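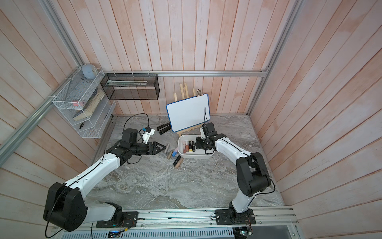
Batons na bandeja: arrumação de maquiagem

Galeria de arrumação do estúdio Gresonia. O tema desta página são os batons e outros tubos pequenos, que costumam ficar espalhados pela bancada, pelo chão e pelo fundo das bolsas. O método usa uma bandeja, um quadro branco pequeno e um pouco de espaço livre. As notas foram escritas em agosto, depois da troca de toda a maquiagem que fica à disposição dos alunos.

A bandeja
Branca, de plástico, retangular. O fundo branco ajuda a distinguir um tubo preto de outro e mostra qualquer resto de produto. Lavamos com água morna e detergente neutro e secamos com pano de algodão antes de colocar as peças de volta. Papel toalha solta fiapos e eles grudam nas tampas.

Tubos em pé
Os batons ficam em pé, juntos, formando um grupo. Deitados, ocupam mais espaço e rolam quando a bandeja é puxada. Se o grupo estiver muito aberto, encoste os tubos em um dos cantos e vá completando a partir dali.

Preto, dourado, bege e rosado
São as cores de embalagem que mais aparecem na nossa bandeja, com alguns detalhes em amarelo e rosa. A cor da embalagem nem sempre corresponde à do batom. Para quem procura um tom específico, uma etiqueta redonda na base resolve. Para uso diário, separar por embalagem é mais rápido.

Preto com dourado
Os tubos desse tipo se confundem com facilidade. Na linha Jitura, que usamos nas aulas, a diferença entre o cremoso e o matte está só na gravação da base. Guardamos os cremosos à esquerda e os matte à direita.

O que ainda está fora
Antes de entrar na bandeja, as peças ficam soltas no chão, ao lado dela. Um tubo bege em pé, um dourado deitado, batons em preto e dourado, uma peça azul pequena e outra rosa. Convém deixar um espaço entre esse grupo e a bandeja para que as duas partes não se misturem.

Peças pequenas
Amostras, apontadores e potinhos de brilho vão por último. Se entram primeiro, acabam embaixo dos tubos maiores e só reaparecem na limpeza seguinte. Quando são muitas, usamos uma caixa Ulirora com tampa, separada da bandeja.

O quadro e o cavalete
Quadro branco com moldura azul, apoiado em um cavalete pequeno de madeira clara e preso no alto com um prendedor de papel preto e prateado. O lugar dele é atrás da bandeja. No dia a dia anotamos ali o que falta repor e a data da próxima limpeza, com caneta de ponta fina. A tinta que fica muito tempo no quadro sai com álcool.

Parede e piso
Tábuas verticais em branco rosado e piso com desenho de mármore cinza. O piso é liso e fácil de varrer, mas um tubo redondo rola longe se cair deitado. O pó compacto quebrado sai melhor com aspirador do que com pano, que espalha a cor.

Conferir as tampas
Tampa frouxa suja as peças vizinhas. Giramos cada uma até o fim e passamos um lenço de papel na borda. Um batom com a ponta amassada contra a tampa pode ser aparado com uma espátula limpa e continua em uso.

Validade
O prazo depois de aberto vem no desenho do potinho, na base ou na caixa. Como as caixas costumam ir para o lixo, escrevemos o mês de abertura em uma fita estreita colada no tubo. Cheiro rançoso ou gotas de óleo na superfície são motivo para descartar antes do prazo.

Calor
Bandeja longe da janela e de lâmpadas quentes. No verão, os batons cremosos amolecem primeiro. Não guardamos na geladeira, onde a umidade se acumula dentro da tampa quando o tubo volta para a bancada.

Higiene nas aulas
Nenhum batom passa direto na boca. O produto é retirado com espátula, colocado em uma placa e aplicado com pincel. Depois da aula, os tubos são limpos por fora com álcool 70 e voltam para a bandeja já fechados.

Transporte
Para levar a bandeja de uma sala a outra, segure pelas laterais curtas e mantenha os tubos encostados. Em trajetos de carro, passamos tudo para o estojo Prendergast, que tem 14 divisões com elástico. O cavalete viaja dobrado e o quadro vai à parte, enrolado em um pano.

Reposição
A lista é fechada uma vez por mês. Primeiro saem os tubos vazios, depois os vencidos, e só então se compra. Os tons de bege e rosa acabam antes dos outros, e deles mantemos uma unidade de reserva no armário. Tubos vazios seguem para a caixa de coleta na entrada do estúdio, sem tampa e sem etiqueta.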